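Pins keep falling out of cork board, hallway wall
Home & Repair > Walls and Hanging
Posted by Soudabeh Ghorbani, May 11, 2024

Hung a cork board in the hallway by our front door. Every time the door slams a pin drops and I find it with my foot. Cork is pretty thin, maybe thats the problem? Dont want to buy another one, already paid for this and the hooks. Also is there a way to hang it that doesnt mean drilling, we rent.

3 replies

Gholamreza Azimi
Thin cork, yes. The pin hits the hard backing and stops, so it never really grabs. Two fixes - shorter pins, or take the board down and glue a second sheet of cork on top. White glue is fine, stack books on it overnight. Push pins in at a slant, point down and back. Helps a lot. For the wall use the peel-off strips, four of them, wipe the wall with rubbing alcohol first and wait an hour before you hang anyting. Check the weight on the packet.

Brelteck
just use tape

dretisum20
Slamming door is your real problem imo. Felt dots on the door stop, couple bucks. And two pins per note, not one - top edge and a bottom corner. One pin lets the paper flap when the door opens and that works it loose. Mine has been up since July, lost one pin so far.
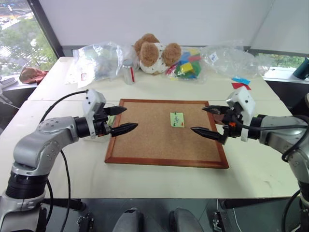 Small note, green pin on top, red one near the bottom corner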